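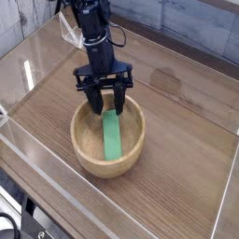 Two-finger gripper over a wooden bowl at the Pendia test bench.

The Case for Testing Grippers on Dull Objects

Opinion, by Huệ Vi

Institutions that buy robotic grippers tend to compare them on paper. The procurement file holds a table of grip force, stroke, weight and price, and the decision follows from the table. It is the position of this writer that such files should carry far less weight than they do, and that no gripper should be purchased before it has spent time over an ordinary bowl.

At Pendia we were asked in May to advise on a choice between the Allen and Doucette grippers for a shared teaching laboratory. Both suppliers provided complete data. Both products met every line of the written requirement. The trial plan nevertheless set aside the data sheets for the first 2 weeks and asked a narrower question: can each gripper take a soft, flat item out of a curved container without an operator stepping in?

The question deserves more respect than it receives. A soft item on a flat table presents itself well. The same item in a bowl lies at an angle, with one end against the side, and the fingers must come down inside a rim that limits how far they can open. A approach path that is correct at the center may be wrong near the wall. None of this appears in a force rating.

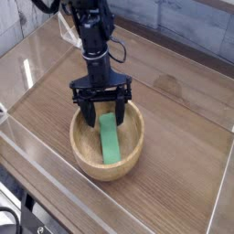

Is a stronger grip the safer choice when a laboratory cannot test before buying?
Strength is a poor guide for soft items, and a laboratory in that position should ask for a loan unit or a right of return before it compares force ratings at all.

Some colleagues object that bench trials are slow and depend on the person who runs them. The objection is fair. Our own plan called for 20 attempts per gripper at each of 5 starting positions, and a careless operator could favor one product without meaning to. The remedy is a written procedure, applied in the same order to each candidate, with the controller settings recorded before the first attempt – and left alone afterward. The Brudisby controller used for our work allows settings to be locked, and we recommend that the lock be used.

A second objection concerns cost. Suppliers do not always lend equipment, and staff hours are limited. Yet the laboratory will live with its choice for years, and fingers that cannot enter a container will consume more hours than any trial.

Camera placement should be treated with the same care. A view from directly overhead can hide the gap between fingertip and object, so at least one angled view should be kept for every attempt, including the failed ones. Failed attempts are often discarded before review, and with them goes the most useful part of the record.

We therefore ask that purchasing rules for shared laboratories require a container test, and that its results be filed ahead of the supplier's data. The draft wording is in section 9 of our advice to the laboratory, and comments from other departments are welcome.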